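Keeping cubes in order on a patterned tablecloth

Flundden help board » Tables and crafts

runomard_k
I sort small colored cubes into a long white holder, and there's a purple tray for the ones I'm working on. Loose pieces get lost in the flower print, and the white cable disappears on it too. Would you change the cloth or keep it?

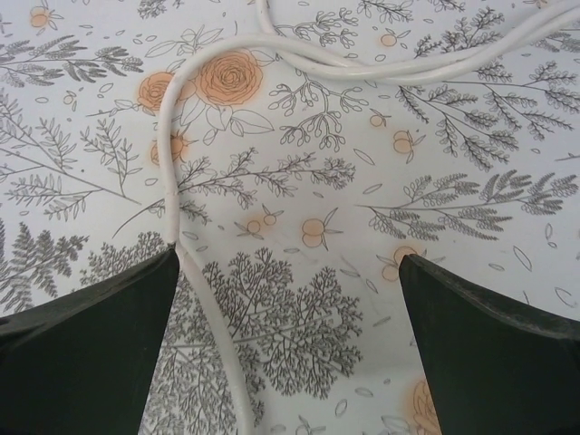
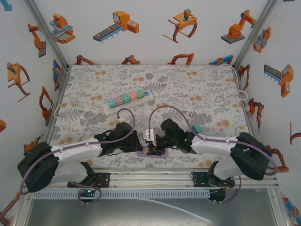
Cable on the cloth (first), holder and tray (second)

plastari17
Change it. Plain gray, no print. I paid 14 dollars for mine and the small orange bits stopped vanishing into the flowers. Tape the cable down along the back.

Hirvonen
I'd keep it. Put the tray closer to the holder.

tableside812
same problem here, following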